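Hangers for sheer fabric, slipping off the shoulders
Laundry and Closets > Storage and hanging

mpichler_alt
Looking for a fix for thin, see-through garments sliding off plastic hangers. Fabric is a voile type, very light. I have Stestia hangers (molded, smooth finish, slight curve). Garment stays put until the closet door moves, then one shoulder goes, then the rest. Rail height and spacing are fine. Heavier shirts on the same hangers don't move.

bramik_rail
Friction problem. Light fabric has almost no weight holding it against the shoulder of the hanger. Flocked hangers, done.

mpichler_alt
Tried flocked. They shed onto white fabric and it shows through.

Kilian Koller
Two beads of clear silicone on the top of each shoulder, 11 mm apart, left to cure overnight. I did a batch in October and have had no slips. Cost per hanger is negligible.

eberhard423
Silicone picks up dust and then you have a gray line on the inside of the shoulder seam. I would not put it anywhere near white voile. Wide rubber bands wrapped at each end do the same job and come off for washing.

Kilian Koller
Mine have no gray line. Wipe them now and then.

bramik_rail
Rubber bands perish. You'll get yellow marks instead of gray.

eberhard423
Replace them once a year. I have never had a yellow mark.

josa_owner
Before adding anything, check how the garment goes on. Most people push the hanger in through the neck and pull one side down, which leaves the other side short of the end. It hangs crooked from the start and any movement finishes it. Hold the hanger upright, turn it edge-on to the opening, feed one end fully into its shoulder, then the other. Then close the top button.

mpichler_alt
No top button on these. Wide neck, which I should have said. I measured the hangers, 423 mm end to end. The garment is narrower than that across the shoulders, so the ends push into the sleeves.

josa_owner
Then the hanger is too wide and that is your main fault. Josa does a shorter one, and it has notches.

eberhard423
Notches only help if there are loops. Are there loops?

mpichler_alt
No loops. Ordered the short ones anyway, arrived 28th December. Better, but a wide neck still slips on one side if I rush it. Using the edge-on method and adding bands to a few to compare. Will leave the silicone for now.

Kilian Koller
Your choice. Put one bead on one hanger and check it in a month before you rule it out.

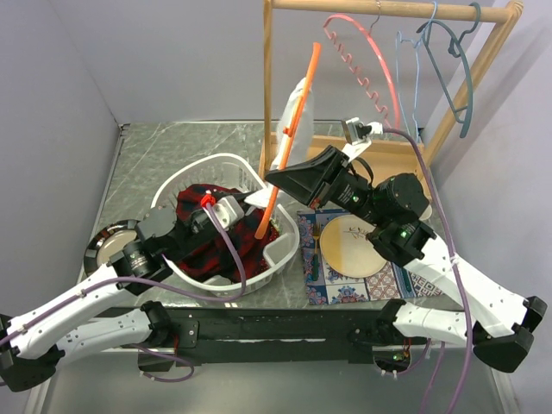 bramik_rail
Or fold them. Voile that light takes up no drawer space.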